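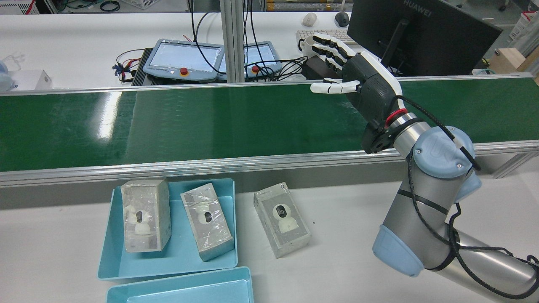 **【包装线】摄像头盒子进托盘，到底立着放还是躺着放？**

**半截胶带** 楼主 · 6月16日 星期一

我们 Grilldale 这边最近接了一批带彩盒的监控摄像头，盒子外面裹透明膜，先进浅蓝色塑料托盘，再往绿皮带那边走。流程写在纸上只有一行字，执行起来能吵一个月。

争议点如下：盒子在托盘里应该怎么待着。

作业指导书写的是“整齐放置”。写这四个字的人显然没见过裹了膜的盒子。膜对膜，滑得像两块肥皂，你立着放，它自己慢慢歪过去；你扶正，旁边那个又斜了。最后托盘里一个勉强站着，一个已经斜靠着，像早高峰地铁上的两位乘客。

我个人主张全部躺着放，印图那面朝上。主管 Malathi Acharya 主张立着放，理由是“立着好看”。求各位有经验的说两句，最好站我这边。

---

**叉车不是我撞的** 2楼

立着。躺着放膜面朝上，落灰，后面贴标还得擦。

---

**半截胶带** 楼主 回复 2楼

立着放就不落灰了？灰是会拐弯的，兄弟。

---

**叉车不是我撞的** 4楼

立着只有顶上一条落灰，面积小。你拿抹布试试就知道了，我擦了两年。

---

**老K在仓库** 5楼

你们俩都没问托盘多大。盒子要是比托盘口高出一截，立着放重心就在外头，皮带一启停就倒。托盘是运东西的，不是花瓶。

顺便问一句，那个搁在托盘外面桌上的盒子是什么情况？我一看见东西不在托盘里就手痒。

---

**半截胶带** 楼主 回复 5楼

托盘外面那个我也手痒。白桌子上不画区，东西放哪儿都像有道理，过一个钟头就谁也说不清它是待检、返工还是等着吃饭。

---

**膜到用时方恨少** 6楼

先别管立着躺着，我想聊膜。

热缩膜出来之后四个角有小耳朵的，基本是袋子裁大了，或者炉温没跟上。耳朵多的盒子立不稳，底下垫着那一小撮膜，能站直才怪。我们之前用 Fusix 的膜，换规格的时候袋宽没跟着改，返了497盒。那天的晚饭是凉的，我记得很清楚。

建议楼主把盒子翻过来摸一下底面接缝。接缝在底下就别立。

---

**半截胶带** 楼主 回复 6楼

去摸了。接缝在底下。

我现在对作业指导书的怨气转移到了封切工位，谢谢你。

---

**Kavitha Palaniappan** 8楼

封切工位路过。接缝走底面是为了正面那张摄像头大图不被压出一道印，客户验货头一眼就看那个白色的图。你们要改接缝位置，请先去跟客户说他的产品照可以有皱纹。

---

**半截胶带** 楼主 回复 8楼

……原来你也上这个论坛。

---

**Kavitha Palaniappan** 10楼

我比你早注册四年。

---

**叉车不是我撞的** 11楼

前排卖瓜子。

---

**老K在仓库** 12楼

说正经的，接缝走侧面不行吗？侧面只有规格字，压一道印没人哭。

---

**Kavitha Palaniappan** 13楼

侧面有条码。膜在条码上起皱会反光，扫码枪读不出来，然后你们会在另一个帖子里骂我。

---

**膜到用时方恨少** 14楼

反光这事我支持封切。尤其楼主那条皮带，深绿亮面，顶灯一照一道一道的白，盒子外面再来一层亮膜，人眼看着都累。我们后来换成了哑光皮带，扫码台的灯也挪偏了。皮带贵，灯便宜，先挪灯。

---

**新来的小陶** 15楼

弱弱问一下，不能在托盘里加隔板吗？瓦楞的那种，一格一个，立着也不倒。

---

**老K在仓库** 16楼

可以加，然后每天有人负责捡掉下来的隔板。我们厂试过，隔板的寿命跟实习生的耐心差不多。

---

**新来的小陶** 17楼

我就是实习生。

---

**老K在仓库** 18楼

那你先试两周，回来汇报。

---

**膜到用时方恨少** 19楼

15楼的思路没毛病，别被老人家吓住。瓦楞纸的确实不耐造，换成中空板，卡槽插死，能用很久。我们从 Kurup 订的，一批1550块钱，带打样。缺点是换一款彩盒尺寸就得重开，所以品种多的线别碰。

楼主你们这批盒子尺寸固定吗？

---

**半截胶带** 楼主 回复 19楼

这批固定。下一批是 Nosum 项目，盒子据说“差不多大”。根据我从四月积累到现在的经验，“差不多大”的意思是刚好放不进去。

---

**叉车不是我撞的** 21楼

所以还是立着。紧一点放，互相挤着就不倒了。

---

**老K在仓库** 22楼

互相挤着，膜互相磨，磨出一片白花花的划痕，然后客户看头一眼。

---

**叉车不是我撞的** 23楼

那你说怎么放。

---

**老K在仓库** 24楼

躺着，图朝上，盒子之间留一指宽，托盘底下铺一层防滑垫。灰的问题，托盘别在桌上过夜就行。凡是过夜的托盘，早上都有灰，跟姿势没有关系。

---

**叉车不是我撞的** 25楼

不服，但是防滑垫可以有。有垫子立着也稳，我说完了。

---

**半截胶带** 楼主 回复 24楼

防滑垫我明天去领。领料单上“用途”一栏我打算写“防止摄像头躺平”，又一想，我主张的就是躺平，改成“防滑”。

另外白桌子我准备先贴胶带画个框，写“待检”，框外一律不许放东西。大约能撑三天，之后框里会出现水杯。

---

**Kavitha Palaniappan** 27楼

画框可以，别用黄胶带，黄的是我们工位的。

还有，封切那边今天把袋宽收了一点，耳朵应该会小。你下午拿几盒试试，立着躺着都试，别只试你喜欢的那种。

---

**半截胶带** 楼主 回复 27楼

收到。试完来更新。如果立着更稳，我就当没发过这个帖。

---

**叉车不是我撞的** 29楼

已截图。

---

**新来的小陶** 30楼

隔板那个还要试吗？我纸板都裁好了……

---

**老K在仓库** 31楼

试。裁都裁了。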